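How to give an old desktop PC a proper clean

I do this every February, when the heating's been on for months and the fan starts to sound like a hairdryer. You don't need much: a screwdriver, a soft paintbrush and a can of compressed air. I get mine from the hardware shop in Horkitthorpe.

Shut down, switch off at the wall, unplug everything and hold the power button in for a few seconds. Then lay the case on its side and take the panel off. 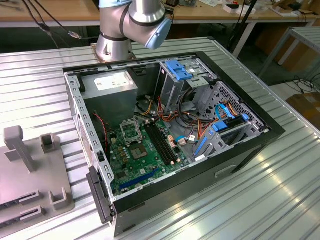 Can I use the vacuum cleaner instead?
I wouldn't. The nozzle can build up static, and it's far too easy to knock something small. Brush and air is slower but kinder.

Start at the top and work down — short bursts, can upright. Hold the fan blades still with a finger while you blow, or they'll spin like mad and wear the bearings. Never open the power supply itself! Just puff through its grille. 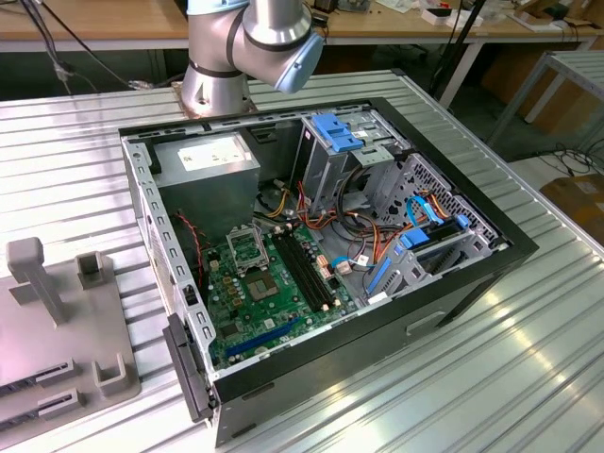 Page last changed: 1st August

If you take the processor cooler off, you'll need fresh paste when it goes back. Wipe the old stuff away with 90 per cent alcohol and a lint-free cloth, and keep your fingers well away from the socket.
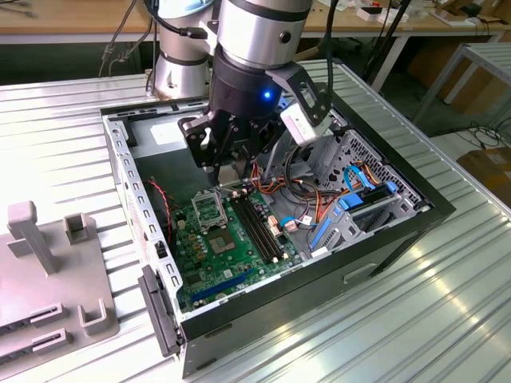
Memory sticks come out by pressing the latches at the ends. Touch bare metal on the case first, hold the sticks by their edges, and push them back until they click. I once spent 2 hours hunting a fault that was only a stick not quite home (I was not pleased).

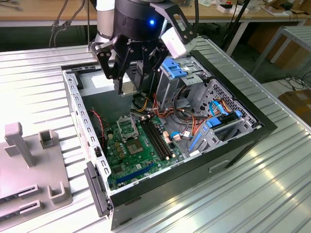 Check your cables before the panel goes back on, especially any near a fan. Then plug in, switch on and have a listen. Mine went back under the desk and I could hear the radio again.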